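Plotgate コミュニティヘルプ > トーナメント > サテライト・チケット

サテライトで同じ本戦のチケットを2枚獲得した場合の扱い

印刷する | メールで送る

投稿日:09/08/2021 投稿者:kappa_river

Zestportのオンラインポーカーで、Cabanatuanシリーズのサテライトに複数回参加しています。4月の開催分では本戦チケットを1枚だけ獲得し、自動登録されました。

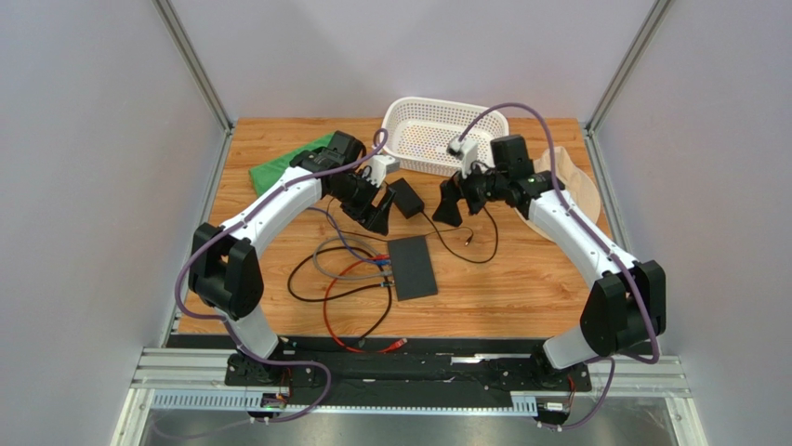
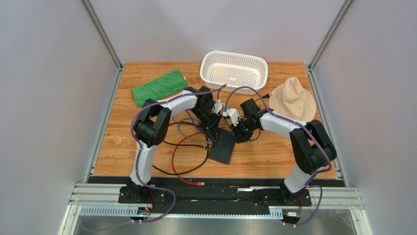

木目の天板に設置された2本のアーム(2枚とも)

今回は別々のサテライトで、同じ本戦のチケットを2枚獲得しました。1枚目は自動登録に使用済み、2枚目はロビーの「保有チケット」に表示されています。確認したい点は次のとおりです。

・2枚目をトーナメント用残高(T残高)に変換できるか
・変換できない場合、シリーズ内の別イベントに充当できるか
・1枚目の登録を解除すると、両方とも失効するか

本戦の参加費は40ドルです。規約のチケットの項は読みましたが、重複獲得についての記述が見つかりません。クライアントは最新版です。

シェア 2 | コメント 3

flop_nagoya
自分のときは勝手に残高に入っていました。待っていればいいと思います。

setmine_k
自動で入るのは、登録済みの状態でさらに同じ本戦のサテライトを通過し、かつそのサテライトが「重複時T残高付与」の設定になっている場合だけです。設定はサテライトごとに異なり、トーナメントロビーの「詳細」タブの最下段に記載されています。

質問の件は保有チケットに残っているので、付与設定のないサテライトだったと考えられます。この場合の扱いは以下のとおりです。

変換:手動申請で可能。「保有チケット」で該当チケットを選択し、「変換申請」を押します。受付は本戦のレイト登録締切まで。締切後はボタンがグレーになり、チケットは失効します。
金額:額面どおり40ドル分のT残高。現金残高にはならず、出金もできません。
別イベントへの充当:チケットのままでは不可。T残高にしてから通常どおり登録します。差額は現金残高で支払えます。
登録解除:本戦開始前であれば、1枚目はチケットとして戻ります。2枚目には影響しません。

なお、リエントリー可の本戦であれば、2枚目は変換せずにリエントリー用として使えます。敗退後のダイアログで支払方法に「チケット」を選んでください。初期値は現金残高です。

申請の反映は、私の場合は23時間後でした。規定上は7日以内です。

tn_omaha
上の回答に補足します。Flallevport経由でアカウントを作った人は、「保有チケット」に変換申請のボタンが出ません。サポートフォームの分類「トーナメント」から、チケット番号とサテライトのトーナメントIDを書いて送ってください。IDはハンド履歴の1行目にもあります。締切の判定が送信時刻か受理時刻かは未確認です。

シェア 7 | 印刷する | メールで送る

お問い合わせ | 利用規約 | © Plotgate | ページの先頭へ戻る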